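Ticket: Kitchen circuit trips, unit 23, Rurnelham
Opened by: Kheri Mwakyusa
Status: Monitoring
Month: May

Reported fault: the counter outlet loses power partway through breakfast. The breaker itself stays on. The outlet's ground fault button pops and will not reset for 90 seconds.

Step 1. Unplugged everything on the circuit and pressed reset. Held for 30 minutes with no load.
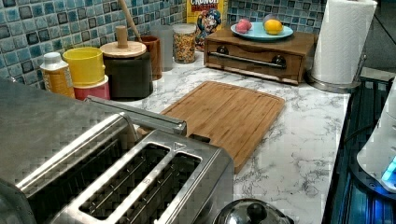 Toaster, top side, both slots.

Step 2. Ran the toaster alone, 3 cycles. No trip. Ran the kettle alone - no trip. Both together tripped the outlet on the second try.

Step 3. Checked the wall behind the counter for damp. Meter reading normal. Sealant along the back edge is old but intact.
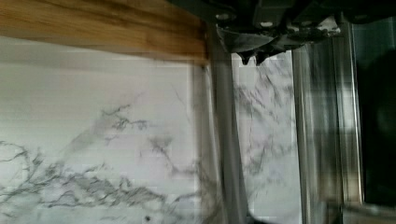 Counter surface near the wooden board.

Step 4. Pulled the outlet (Grernus, original to the building). Neutral screw was loose and the insulation next to it had browned. Cut back the wire, fitted a Somance replacement, tightened all terminals.

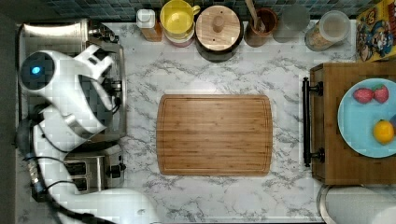 Counter from overhead, steel appliance at upper left.

Step 5. Repeated the combined load test. No trip so far. Old outlet bagged and sent to Prins for inspection - result pending. Leave ticket open until their report is attached.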